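Reading the Date on the Package

Much of the food thrown out by households is discarded because of a printed date, and most of those dates have little to do with safety. Three phrases turn up on packages in our members' kitchens, and they are often read as if they meant the same thing. They do not. The notes that follow cover what each phrase is for, how storage changes the picture, and what the Incombe pantry program has changed in its own sorting rules since June.

"Best by" and "best if used by" are quality dates. The maker expects flavor and texture to hold up to that point if the package stays sealed and is stored as directed. Crackers past the date may be stale. Canned beans past the date may be softer and a little duller in color. Neither change is a hazard in itself.

"Sell by" is addressed to the store. It tells staff when to rotate stock, and it is set early enough to leave time for use at home. Milk kept cold from store to refrigerator usually keeps for several days after its sell-by date.

"Use by" is the phrase that causes the most confusion. On most goods it is again a quality estimate. Infant formula is the main exception in the United States, where the use-by date should be followed exactly. Chilled ready-to-eat foods such as deli meat and soft cheese also deserve a stricter reading, as some bacteria continue to grow at refrigerator temperature without any change in smell.
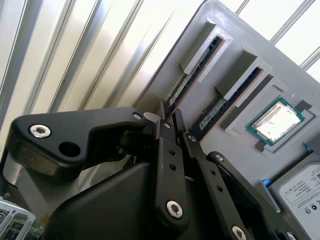

Temperature matters more than the date in nearly every case. A refrigerator should hold 40 degrees Fahrenheit or lower. The dial on the inside wall does not report temperature; it only sets the cooling level, and the number on it varies in meaning from one model to the next. A cheap thermometer left in a glass of water on the middle shelf overnight gives a usable reading. The door runs warmer than the shelves, so eggs and milk belong farther in, and the door can be kept for mustard, pickles and similar items.

Once a package is opened, the printed date no longer applies. The clock restarts on the day of opening, and the label often gives a second instruction in small type, such as "use within 10 days of opening." We suggest writing the opening day on the lid with a grease pencil or on a strip of tape. Opened broth should be used in three or four days. Cooked leftovers follow the same limit, and should go into the refrigerator within two hours of cooking, in shallow containers.

Freezing stops the clock for safety but not for quality. Bread, grated cheese, cooked rice and most raw meat freeze well if wrapped tightly, with as much air pressed out as possible. Ground beef is best used within four months. Freezer burn shows up as dry, pale patches and can be trimmed off - it is a loss of moisture and not a sign of spoilage. Meat frozen on its use-by date should be thawed in the refrigerator and cooked promptly.

Cans are a separate matter. Low-acid goods such as corn, peas and tuna hold their quality for years in a cool, dry cupboard. High-acid goods such as tomatoes and pineapple react slowly with the can and are better used within 18 months. A can that bulges, leaks, spurts when opened or has a deep dent along a seam should be thrown out unopened where possible, whatever the date says. A shallow dent in the side wall is acceptable. 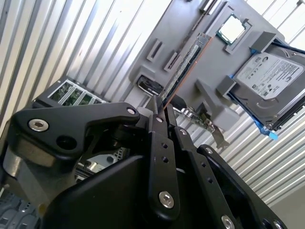

The Incombe program now sorts incoming dry goods into two groups. Items with a quality date less than 6 months past go straight to the shelves. Older items are opened and checked by lot, one package from each, before the rest are released. Formula, baby food and anything chilled stay outside this rule and are pulled on the printed date. Under the old rule, every dated item was pulled on the day. In the first full month of the new one, 380 packages of dry goods stayed on the shelves that would have been discarded before, mostly pasta, rice and breakfast cereal.

The Ellel site will move to the same rule once its second refrigerator has been checked for temperature. Members who collect from Ellel should expect the current labels to remain until then. The shelf tags will carry two lines: the date printed by the maker, and the date by which the pantry suggests the item be eaten. If the two differ, follow the second.

Copies of the storage chart are at the front desk at both sites. Questions about a specific item can be brought to the desk on Thursday, with the package if it is still available.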